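작업 노트 29/07/2022
코치닐 염욕 재작업, 면 벨벳과 양모 비교

지난번 염욕이 얼룩으로 끝나서 처음부터 다시 했다. 원인은 매염 쪽이라고 본다. 6월에 쓴 명반이 통 바닥에서 굳어 있었는데 그걸 깨서 그냥 썼고, 녹는 속도가 조각마다 달랐을 것이다. 이번에는 새 봉지를 뜯어 유발에 갈고 뜨거운 물에 완전히 녹인 다음 넣었다. 남은 굳은 명반은 버리지 말고 따로 표시해서 선반 맨 아래에 둠. 종이 염색 연습용으로는 쓸 만하다.

시료는 양모 평직, 면 벨벳, 면 평직 세 종류. 양모는 전날 저녁에 중성세제로 씻어 물에 담가 두었다. 면은 탄산나트륨으로 삶았다. 삶은 물이 노랗게 나와서 한 번 더 삶았는데 두 번째 물도 완전히 맑지는 않았다. 벨벳에 남은 풀기가 생각보다 많다. 다음에는 삶기 전에 하룻밤 불리는 쪽으로.

벨벳은 털 방향을 뒷면에 연필 화살표로 표시했다. 지난 시료는 표시를 안 해서 마른 뒤에 색 차이가 진짜 농도 차이인지 털이 누운 방향 때문인지 구분이 안 됐다. 연필 자국은 삶은 뒤에도 남는다. 수성펜은 다 지워졌음.
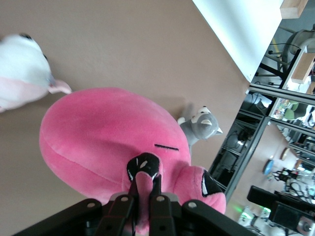
염료는 Dridumero에서 온 통알 코치닐. 갈아서 600 ml 물에 끓이고, 체와 면포로 두 번 걸렀다. 첫 추출액은 짙은 자주색. 찌꺼기를 다시 끓인 두 번째 추출액은 눈에 띄게 밝고 약간 주황 쪽이다. 둘을 섞지 않고 병을 나눠 두었다. 섞으면 재현이 더 어려워진다는 게 Seraina Gasser의 의견이고 나도 동의.

수돗물 문제. 이 건물 물은 센물이라 코치닐이 보라 쪽으로 당겨진다. 증류수로 한 작은 시료와 나란히 놓으니 확실히 다르다. 증류수 쪽이 더 붉다. 큰 염욕을 전부 증류수로 할 수는 없으니, 주석산을 조금 넣어 맞추는 방법을 먼저 해 보기로. 넣는 양은 아직 안 정했다. Octavian Bucur가 예전에 적어 둔 표가 있다고 했는데 오늘 찾지 못함. 녹색 바인더에는 없다.

온도 기록
양모는 찬 염욕에 넣고 천천히 올렸다. 30분 동안 뭉근하게 유지하고 불을 끈 뒤 욕 안에서 그대로 식힘. 젓는 건 나무 막대로, 뒤집듯이 천천히. 처음 몇 분 동안 가장자리가 먼저 물을 먹는 것처럼 보여서 걱정했는데 식힌 뒤에는 고르게 나왔다. 면은 같은 조건으로 했더니 훨씬 연하다. 예상한 대로고, 탄닌 전처리를 한 조각과 안 한 조각의 차이가 더 흥미롭다. 전처리한 쪽은 색이 깊지만 약간 탁하다. 맑은 분홍이 필요하면 탄닌 양을 줄이거나 색이 덜 나는 탄닌을 찾아야 한다. 지금 쓰는 오배자 가루는 그 자체로 베이지색이 남는다.

Bachmann 버너는 불꽃 조절이 여전히 거칠다. 약불이 약불이 아니고, 조금만 더 줄이면 꺼진다. 냄비 밑에 철판을 하나 깔아서 해결했다. 철판이 염욕에 닿지 않게 주의할 것. 철이 조금만 들어가도 색이 회보라로 죽는다. 작년 시료집 뒤쪽에 그렇게 된 조각이 붙어 있으니 처음 하는 사람은 한번 보기 바람.

헹굼
양모는 네 번 헹구고 나서야 물이 맑아졌다. 벨벳은 계속 나온다. 네 번째 물도 분홍이었고, 거기서 멈추고 널었다. 털 사이에 고착되지 않은 염료가 남아 있는 것 같다. 말린 다음 흰 면포로 문질러 보면 알 수 있을 것이다. 벨벳은 절대 짜지 말 것. 지난달에 수건으로 말아서 눌렀다가 줄 자국이 생겼고 증기를 쐬어도 안 없어졌다. 오늘은 털이 위로 오게 망 위에 펼쳐 놓았다.

건조대 두 번째 칸 망이 처져 있다. 가운데로 물이 고인다. Necati Yaman이 새 망을 주문하겠다고 했음.

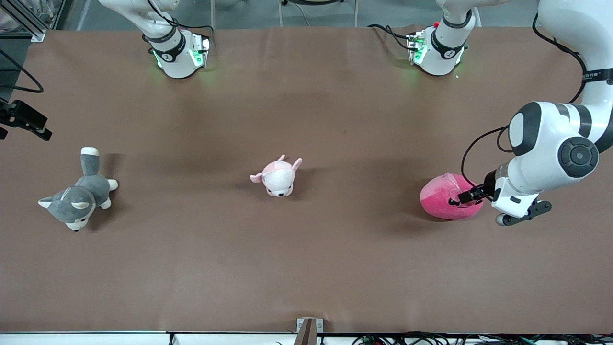

섬유공예실 염색·직물팀

견뢰도 시험 계획
빛 시험은 남쪽 창에 18일 걸어 두는 것으로 정했다. 시료마다 반은 두꺼운 종이로 가리고 반은 노출. 더 길게 하고 싶었지만 그 뒤에 창 쪽 공사가 있다고 한다. 비교용으로 기존 표준 조각도 같은 판에 붙인다. 판은 Silvan Riedl이 잘라 둔 회색 마분지를 쓰고, 접착제 대신 실로 고정. 지난번 풀은 햇빛에 누렇게 변해서 시료 가장자리까지 번졌다.

마찰 시험은 건포와 습포 둘 다. 손으로 하니까 누르는 힘이 사람마다 다르다. 이번에는 한 사람이 전부 하기로 했고, Sandamali Munshi가 맡는다. 추를 올린 나무토막에 면포를 감아서 미는 방식을 제안했는데 괜찮아 보인다. 벨벳은 털 방향과 그 반대 방향을 따로 기록해야 한다.

세탁 시험에 쓸 세제는 Flislow로 통일. 다른 세제는 형광증백제가 들어 있어서 연한 분홍에서 결과가 헷갈렸다. 계량컵이 두 개인데 눈금이 서로 안 맞는다. 손잡이에 파란 테이프 감긴 것만 쓸 것.

산도 메모
헹굼 마지막 물에 식초를 넣은 양모 조각은 주홍 쪽으로 돌았고, 소다를 아주 조금 넣은 조각은 자주가 되었다. 둘 다 예쁘긴 한데 세탁 후에 어디로 돌아올지가 문제다. 보통 세제는 약알칼리라 식초로 맞춘 주홍은 오래 못 갈 것 같다. 시료집에는 세탁 전후를 나란히 붙일 것.

원단 쪽 메모 하나 더. 면 벨벳 재단면에서 털이 계속 빠진다. 염욕에 떠다니던 보풀이 다 이거다. 가장자리를 지그재그로 박고 넣은 조각은 훨씬 나았다. 오버록은 실이 두꺼워서 그 부분만 염료를 덜 먹고, 폴리에스터 실은 아예 흰색으로 남는다. 면실로 박을 것. 면실 재고는 두 타래. 시침용으로 쓰지 말아 주세요.

기록 양식 관련: Grader 시트에 물 종류 칸이 없다. 일단 비고란에 쓰고 있는데 나중에 정렬이 안 된다. 수돗물/증류수/혼합을 고르는 칸을 하나 넣고, 추출 회차도 따로 빼 달라고 Seraina에게 부탁함. 예전 기록은 물 종류를 알 수 없는 게 많아서 그 칸은 비워 둔다. 추측해서 채우지 말 것.

남은 것
첫 추출액 남은 것은 갈색 병, 냉장고 문쪽. 두 번째 추출액은 투명 병이고 그 뒤에 있다. 냉장고 것은 다음 주 안에 쓰거나 버린다. 지난번 것은 표면에 막이 생겼다.
매염욕은 한 번 더 쓸 수 있다. 뚜껑 덮어서 싱크대 옆. 다시 쓰는 사람은 뚜껑에 적어 주세요.
면포 삶아서 널어 둠.
pH 시험지 거의 다 썼음. 주문 필요.
벨벳 시료는 마르기 전에 만지지 말 것. 마르면 내가 솔질해서 번호표를 달겠음.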